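Cleller Hand-Held Gripper Pair – Good Practice for Operators

Supplied as a left and right unit with mounting plates and cables. Read this page with the Skorine cell guide before your first shift.

Setting up
Mark the work area on the floor and keep it clear of bags and stools. Route each cable away from the operator's elbows, with enough slack to reach the far side of the table. Check the trigger on both units before loading any items. A trigger that sticks goes back to Huerta for service.

During work
Sessions run no longer than 90 minutes, followed by a proper break. One operator per table. Grip soft goods by the body or the strap, and lift them clear of the table before moving sideways – loose straps catch on racks and hooks. Keep bare fingers out of the jaws at all times, even with the trigger released.

Care
Wipe the jaws at the end of each shift. Inspect cables every 100 hours and replace any with a split jacket. Plate screws are tightened by hand, then a quarter turn with the 3 mm key.

Spares
Jaw pads are sold in packs of 8, in black only. Orders placed through the Grustesow warehouse go out the next working day. For bulk orders or a copy of the site checklist, ask for Kilian Pichler.
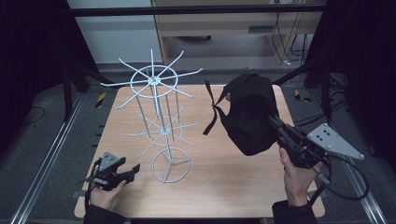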